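Print this article | E-mail this article

Folding Laundry on the Kitchen Counter

By Odette Besson

August 1, 2019

A lot of small homes have no proper spot for folding. The bed works until somebody wants to lie down on it, and the couch is too soft and too low. For most people the kitchen counter ends up being the best surface in the house. It's the right height, it's flat, and it wipes clean. This is the method I use in my own kitchen, and it suits a counter of any length as long as you can clear enough of it to lay out one shirt with the sleeves open.

What you need

A clean counter, a dry tea towel, a damp cloth and a basket. A folding board is optional. I owned one for a while and gave it to my neighbour.

Getting the counter ready

Move the kettle, the toaster and anything else that lives on the counter to the far end. Wipe the surface with the damp cloth, paying attention to the strip where the counter meets the wall. Crumbs and cooking grease collect along that line and you won't always see them, especially on a patterned top. Go over it again with the dry tea towel. Run your palm along the surface before any clothes go down. If it feels tacky, wipe it again with a drop of dish soap.

If you have wallpaper or a printed panel behind the counter, use a cloth that is well wrung out. Water sitting in the seam will lift the edge of the paper in time. Mine is papered and I redid the bottom edge in March — a job I don't want to repeat.

Where to put the pile

Tip the clothes out and push them back into the corner against the wall. You want the front of the counter free for folding, and a pile that sits at the front tends to slide onto the floor when you pull something from the bottom.
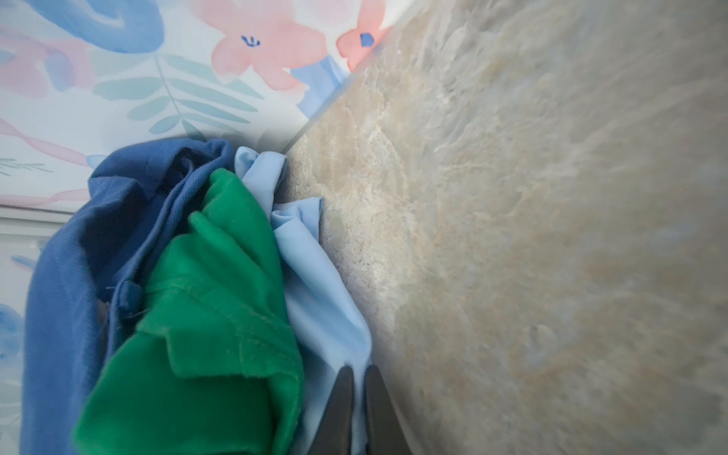

Halter Home Notes, No. 15, p. 4

Keep the pile small. Three garments at a time is plenty on a short counter. Leave the rest in the basket on a chair beside you and top up as you go. A big heap creases whatever is underneath, and you end up folding wrinkles in.

Folding tops

1. Take one piece from the pile and shake it once, away from the stove.

2. Lay it face down with the neck pointing to the wall. Smooth it from the centre out to the sides with flat hands.

3. Fold one side in to the middle, then lay the sleeve straight down along the fold. Do the same on the other side.

4. Bring the hem up to the collar for a shelf. For a drawer, fold in thirds from the hem so that it can stand on its edge.

5. Turn it over and set it to one side, well away from the unfolded pile.

Folding pants

Hold them by the waistband and match the inside seams. Lay them flat, one leg on top of the other, and tuck the point of the seat in so you have a straight edge. Fold the cuffs up to the waistband, then fold again in halves or thirds.

Soft and slippery fabrics

These won't hold a fold on a polished counter. Spread the tea towel out first and fold on top of it — the cotton grips the fabric enough to keep the edges lined up. Gizella Sipos, who taught me to iron, did hers on a flannel sheet folded in four, and that works well too if you have one.

Putting things away

Sort the finished stacks by room and carry them off before you start on supper. Clothes left on a kitchen counter pick up cooking smells quickly, onions being the worst. If anything still feels damp at the seams or the waistband, hang it over a chair back for an hour and fold it last.

Give the counter one more wipe to pick up the lint, then put the kettle back.

679 shares | 15 comments

Print | E-mail to a friend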